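20/03/2018

Wire sorting, cont. from February. Booker Greenberg wants the scrap and offcut drawer gone before the Kinoshita order gets here, so today was mostly untangling.

Scheme as agreed w/ Ayane:
red = thin light stuff (white, pinkish, pale grey)
black = blue hookup
green = anything w/ a connector or a crimp on it
Too short to bother with goes in the copper can. Short = less than 50 mm. Ayane says 136, I say that's a waste, half the jumpers on the Simden board are shorter than that. Left it at 50 for now.

Notes so far:
- Dont pull. Find an end, push slack back into the pile, let it open up. Pulling just makes the knot in the middle smaller.
- Stranded is much worse than solid. Solid remembers its bend so at least you can see where it goes.
- Pale grey is a pain on the white table, keep losing the ends. Want a dark mat.
- Old Triteck reel was labelled 200 m, nowhere near that left on it. Relabel or toss?
- Blue springs back out if you drop it in loose. Coil around three fingers first, twist tie. Out of twist ties. Order (Porow, part 774 in the cabinet list, the short ones not the long).

Bins clip together side by side, red black green. Keep them in that order pls, somebody had green in the middle last week and I put crimped leads in with the blue and had to pick them all out agian.
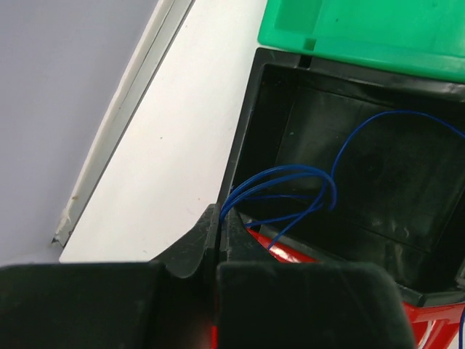
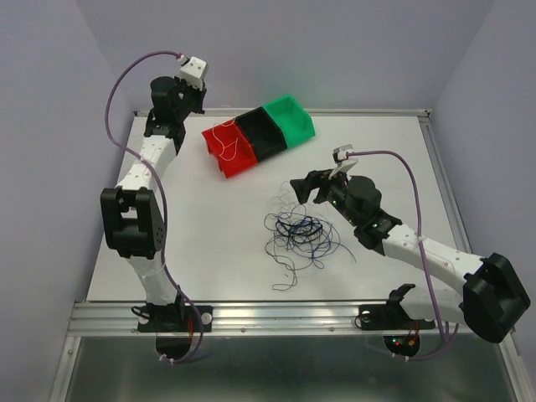
Bins and wire on the white table.

Still open: what to do with black wire. No bin for it. Could share with the blue, but dark blue and black look the same under these lights and I've allready mixed them up twice. Maybe a fourth bin, yellow if the supplier has it. Ask Booker.

Also the table trim wants gluing, wire catches on it. Ayane has the contact cement.

Continuity check on the longer blue pieces before they go back in stock, a few had nicks in the insulation. Anything nicked, cut at the nick and keep both halves if long enough. Meter needs a battery.

Tmrw: finish blue, start connectors, write the bin labels properly (marker rubs off the plastic, use tape).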